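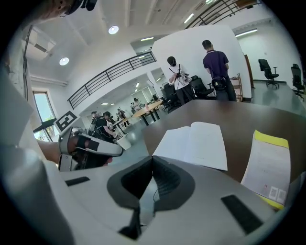 Riten finally let the sidekick go, and I have feelings

Spoilers for the newest issue of Riten, all the way to the last page. I mean it. If your copy is still in the bag, go read it and come back, I'll be around.

So I picked up my stack on Monday and did the thing I always do, where I tell myself I'll save Riten for last and then read it standing up in the kitchen with my shoes still on. I read it again at lunch the next day, slower, and then once more before bed. I have not done that with a superhero book since the flood storyline, and I was a lot younger and had a lot more free evenings back then.

If you don't follow the series, the short version is that Riten is a lamp-lighter's daughter who can step into any shadow in the city and come out of any other one. The city is Astutville, which has been drawn by so many artists by now that the river changes sides depending on who's on the book. Her partner since the second issue has been a kid everyone calls the Wick. He carries the lantern. That's it, that's his whole job! He stands where she needs a shadow, points the light the right way, and she comes out swinging.

I love the Wick. I have always loved the Wick. I dressed up as the Wick one Halloween and had to explain it at every single house.

What happens in the new issue is that he quits. He doesn't die (I was so sure he was going to die, the cover has him lying face down with the lantern smashed next to him, and it's a cheat, that moment is him tripping on the stairs on page four). He doesn't go bad either, or get powers, or find out he's a lost prince of the underground people. He gets offered a job in Dirkville, on the night ferry, and he takes it. He tells her on a rooftop. She says okay. Then there are two full pages with no words at all where they walk back to his place and he packs.

I cried at a man folding sweaters.

The reason it works, I think, is how long the book has been setting it up without making a fuss. Go back to the issue with the museum break-in and look at where he's standing when she comes through the wall. He's already looking out the window. In the Mertens story he's late, and she makes a joke about it, and he doesn't laugh. I read that as a coloring mistake at the time because his mouth looked odd! I now think that was the first hint, and I owe the colorist an apology.

About the Mertens story, while I'm here. People online are calling it filler and I don't get it. Mertens is the best villain this book has had. He's a landlord. He owns the streetlights. He figured out that if you control where the light falls you control where Riten can go, and he never throws a punch the entire time, he just sends invoices. The scene where he turns off a whole district one block at a time while eating soup is the scariest thing in the run for me, much scarier than the big moth creature everybody keeps putting on T-shirts. And it matters for the new issue, too. The Wick stood in the dark for six hours that night with a lantern that wouldn't light, and no one came to get him until it was over. Riten went home first. It's one panel, she's asleep with her boots on, and I skipped right past it the first time.

Now for the part I'm less happy with. The backup story is six pages and it's already introducing somebody new with a lantern. Come on. Give me one issue where she has to manage by herself, let her come out of the wrong shadow and land in a fish market. The new girl seems fine, she has a good hat, but I'm not ready, and I don't think Riten should be either. It felt like when you're still crying at the end of a movie and the theater turns the lights up.

I also don't love the lettering in the ferry scene. The captions are this very thin slanted script, pale blue on a slightly darker blue, and I had to tilt the page under the lamp to read them. If you're reading digitally you can zoom in and I bet it looks gorgeous. On paper, at night, with my eyes, no.

A couple of people asked after my last post whether they can start here. You could, but I wouldn't. Get the Mertens collection, read that, then read the two issues right after it, then this one. You'll miss the older stuff with her mother and the lamp guild, but the book explains enough of that as it goes (sometimes three times in one issue, if I'm being picky). My shop had the collection on the low shelf by the door, next to the card sleeves.

Is this the end of him? I doubt it. Issue 100 isn't that far off and they'll want everybody on the cover. There's a rumor that July brings a Dirkville one-shot with just him and the ferry and whatever is living under the pier, and I would pay for that twice. I'd kind of like it to be boring. Let him check tickets. Let him get a decent meal and complain about the weather.

I'm rereading from the museum issue forward this week, so next time I'll have a list of every panel where he's looking at something other than her. I've started it already and it's longer than I expected. If you've spotted any good ones, put them in the comments, and please mark your spoilers for the backup story, there are folks still waiting on their mail orders.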